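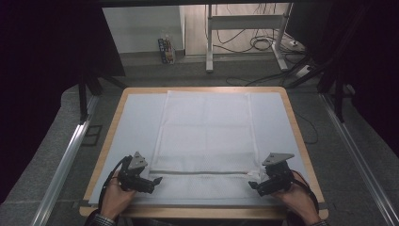

*Hand-held grippers at the near edge of a folded white cloth, one in each hand.*

**Hand-held gripper comparison** is the name I use for a way of trying out robot grippers with a person's arms doing the moving. You take the jaws you'd like to put on a robot, fit them to a handle, and do a job with them yourself. I've been keeping this article going on our workshop wiki for a while now, and people keep asking me for the cloth part, so the cloth part has grown and the rest has stayed rather thin (sorry, peg people).

## Background

I came to it through Eino Hyvönen, who was choosing between two pairs of jaws for the Codmont folding cell and was fed up with reprogramming the arms every time he swapped one. A swap on the arms meant new offsets, new speed limits and usually a lost afternoon. A swap on the handles meant an Allen key. He did his first few folds by hand in November and sent me the notes, and I've more or less been copying him ever since.

The general idea is much older than either of us. Reaching tools, tongs, the long-handled things people use behind glass in laboratories: all of them put a simple pair of jaws where your fingers would like to be. What we added is mostly bookkeeping.

## The rig

Ours is a square wooden table with a pale mat over most of the top, standing between two long aluminium rails that belong to the surrounding frame. Dark curtains hang at either side. I like the curtains more than I expected to! Before we had them the light changed all day long and the camera trials were hopeless to compare, as a fold done after lunch had shadows a morning fold didn't.

The grippers are black, a mix of plastic and metal, with the jaws pointing in towards each other when you hold them ready. Each has a grey triangular plate on top and a black cable looping away from it. Mind the cables. They pull on your wrist a little more than you'd think, and if you let one drag over the mat it'll take the corner of a cloth with it, which spoils the trial and your mood.

## Jaws compared

We tried two sets, which we call Alon and Irnow after the labels on the storage tins.

| | Alon | Irnow |
|---|---|---|
| Widest opening | 80 mm | 39 mm |
| Tip | flat, broad | narrow, slightly hooked |
| Picking up one layer | poor | good |
| Holding a folded edge | very good | fair |
| Leaves a mark on cloth | no | sometimes |

Alon is lovely once it has hold of something. You can lift a folded edge at both corners and carry it across without any sag to speak of. Getting hold of it is the trouble, because the broad tips skate over thin fabric, and I end up pushing a little ridge of cloth along in front of me and closing on that. A person does this without thinking. A robot would have to be told, and Eino reckons the telling would eat up all the time we'd save elsewhere.

Irnow goes in under an edge very neatly. It also goes in under the edge *beneath* that one if you aren't careful, and then you've got two layers where you wanted one. I have done this more often than I'd like to write down.

## The cloth task

We use a plain white rectangle of cloth with a light texture to it, laid lengthwise away from the operator. The near end is folded over and pressed flat with the backs of the jaws, and then the folded edge is taken at its two corners for the next move. Old creases are left in. I used to iron the cloth between trials and gave it up, partly out of laziness, but also because the cloths that reach a real folding cell are seldom smooth.

Things I write down for each trial:

- which jaws, and which side had trouble
- tries needed to get the first corner
- whether the edge stayed straight when it was put down
- anything daft, such as a cable on the cloth

The full run was 131 folds, shared between the two of us and split over both sets of jaws. We stopped for a rest after every 15, and I'd really recommend that, as the handles are kind to your palms but hard on your thumbs.

## Hands against arms

The obvious complaint is that a person makes any gripper look good, and it's a fair one. My arms feel the cloth catch through the handle and slow down before I've noticed. The Stergiou controller we run on the arms has no such feeling unless you add a force sensor, and even then it reacts late. So a hand trial tells you whether the jaws *can* do the job. It says very little about how often an arm will manage it.

Where it has helped us is in throwing things out early. A third set of jaws, rubber-tipped, never got as far as this table (it couldn't let go of the cloth cleanly, even with me shaking it), and that saved us building a mount for it.

## Open questions

We haven't settled whether both hands should carry the same jaws. Eino wants Irnow on the left to lift and Alon on the right to hold, and I find the mixed pair muddling to use, though I'm left-handed and he isn't, so our notes may never agree. Thicker cloth hasn't been tried at all. The table of results gets its next update on 8th December, with the mixed pair in its own column.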